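Planning a budget for hand-held grippers and recording days - what am I forgetting?
Posted by Hazel Esposito in Equipment & Planning

Hello everyone, and thank you in advance for reading, because I know I tend to go on. I manage the training side for a small company that looks after restrooms and common areas in office buildings, and for the last year or so we have been working our way toward having a robot arm do some of the duller chores: wiping window ledges, lowering and raising blinds, closing toilet lids, that kind of thing. We aren't building the robot ourselves (goodness, no). Our partner at Votatow does the learning part, and our share of the bargain is to collect the demonstrations with hand-held grippers, in real rooms, with people who know the work.

My trouble is that the trial period is over and I now have to write a proper equipment plan for next year, and I have never bought anything like this in my life. I've bought floor scrubbers! I know what a floor scrubber costs to keep alive. With these I'm guessing.

We are on the two-handed setup, one gripper per hand, markers on both, plus a head-mounted camera. One person records while wearing a headset so that somebody at the laptop can call out the next task. I'm adding two views of the same place so you can judge the kind of space we're in, the first from the camera on one gripper and the second from overhead.
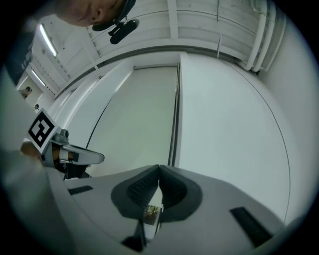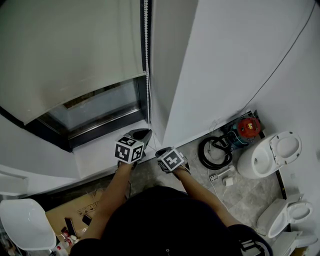
So, my questions, such as they are. I have been quoted for two pairs from Plomar, and for one pair plus a "service bundle" from Mühlbauer, and the two quotes are laid out so differently that I can't lay them side by side. Plomar lists every little thing, right down to replacement finger pads at 22 dollars a set. Mühlbauer gives me one lump and a friendly phone number. Should I be asking for the lump to be broken out, or is that considered rude in this line of business?

Second, how many spares do people really keep? Our two recorders can each do a decent morning, but after lunch the wrists get tired and we stop. I'd like to plan for 24 recording days between January and the summer and I don't want to lose any of them to a worn pad.

And third, is there anything about the rooms themselves I ought to put money against? So far I have put down exactly nothing for the rooms, and my boss looked at that line for a long time without saying a word.

Thank you, thank you. I'm writing this at 6 a.m. with a cup of tea and will check back this evening.

Hazel

Bleddyn Prothero replied:

Hi Hazel, and welcome! It isn't rude at all to ask for the lump to be broken out. I'd go further and say you can't sensibly sign without it. We had a bundle with another supplier, a few years back now, and I spent a whole winter finding out what "service" covered. It covered the electronics. It did not cover fingers, markers, straps or the mounting plates, and those were the only things that ever gave us any trouble.

What I would do is make your own sheet and send the same one to both suppliers. Don't let them use theirs. Mine has these rows, and you're welcome to steal it:

Grippers, per pair, with cameras fitted
Spare finger pads, per set, and how long they take to arrive
Spare markers, printed and mounted, and whether you're allowed to print your own
Head camera and its mount
Storage cards or drives, enough for two full days without copying anything off
Chargers and one spare of every single cable
Calibration: who does it, where, and what happens while the gripper is away
Training for one new person
Shipping both ways

That seventh row is the one to watch. If a gripper has to go back to the maker for calibration, and you own one pair, you are out of business until the parcel comes home. That alone would push me toward the two pairs, even if your people only ever use one at a time. A second pair sitting in its case feels like a terrible waste right up to the morning you need it.

On spares, for soft pads I keep one set in the drawer for every pair in use, and I reorder the day I open the drawer. Hard surfaces like tile and window ledges are rougher on them than you'd think - we went through far more doing bathroom work than we ever did folding towels. Markers are worse again, to my mind. A pad with a nick in it will still grip, more or less, but a scuffed marker can spoil the tracking for a whole take and you may not find out until someone goes through the recordings. Budget for a wipe-down and a quick look at every marker face before each session. It costs you five minutes of wages and you should write it into the plan as wages, otherwise it'll get squeezed out.

As for the rooms, yes, please put something down! The things I pay for now, having once paid for none of them:

An hour of clearing and setting up before recording, and half that again afterward to put things back where the building people want them. Small rooms take longer than big ones, oddly enough. You can't just push everything to the far side.

Cable covers, or a roll of proper floor tape. The person wearing the head camera is looking at their own hands and not at their feet.

Somewhere to sit and somewhere to put the laptop down. A folding table did it for us.

Lighting, maybe. Try a morning with the blinds open and another with them shut and ask your partner which they prefer. Ours wanted both, so that line went back to zero, which pleased everybody.

I'd also leave a contingency and call it that, plainly. Mine is 1235 dollars for the half year. I won't pretend there was any science in it; it was what the last round of surprises added up to, and I've never had a better idea.

Do let us know how you get on. I have a soft spot for anybody who comes to this from floor scrubbers.

Bleddyn

Gyu-bin Kong replied:

go with plomar, itemized is always better. we have their older ones, no complaints. ask for a discount on pads if you order a year's worth at once, they gave us one without much of a fight

Marisol Holloway replied:

I agree with most of what Bleddyn says, though I'd be a bit gentler on Mühlbauer. A friendly phone number is worth real money when you're new. I rang Flidby's support line roughly every other day during our first month (I was the new one, and I had managed to pair both grippers as the left hand), and if I'd been paying by the call we would have been sunk.

Two things I'd add. Plan your recording days by the recorder and not by the calendar. Tired wrists are a real limit, as you've already noticed, and twenty-four days with two people who stop at lunch is really twenty-four mornings. If Votatow is counting on whole days, have that conversation before you buy anything, because a third trained person may do more for you than a second pair would. Ask them what they need in finished, usable takes, then work backward from there to mornings, and from mornings to people. I did it the other way around in our first year and had to go back to my director in November, hat in hand, for money I should have asked for in the spring.

The other thing is the headset. If you're using one to call out tasks, buy a second, and get a few spare foam covers for the microphones if people are sharing. It's a tiny line in the budget and your recorders will love you for it.

Also, check what the quotes say about software updates after the first year. Ours said 23 words on the subject and I still couldn't tell you what they meant. I ended up asking for a plain yes or no by email, and I keep that email somewhere safe.

Hazel Esposito added:

Oh, this is wonderful, thank you all so much. I have sent Bleddyn's sheet to both suppliers (with an extra row for the headset!) and I've asked Sunita Blackwood, who is our contact at Votatow, for the number of takes. She wrote back within the hour to say mornings only are fine, but could we please train a third person, so Marisol, you called it. The room line now has money in it. I'll post the filled-in sheet when both replies are back.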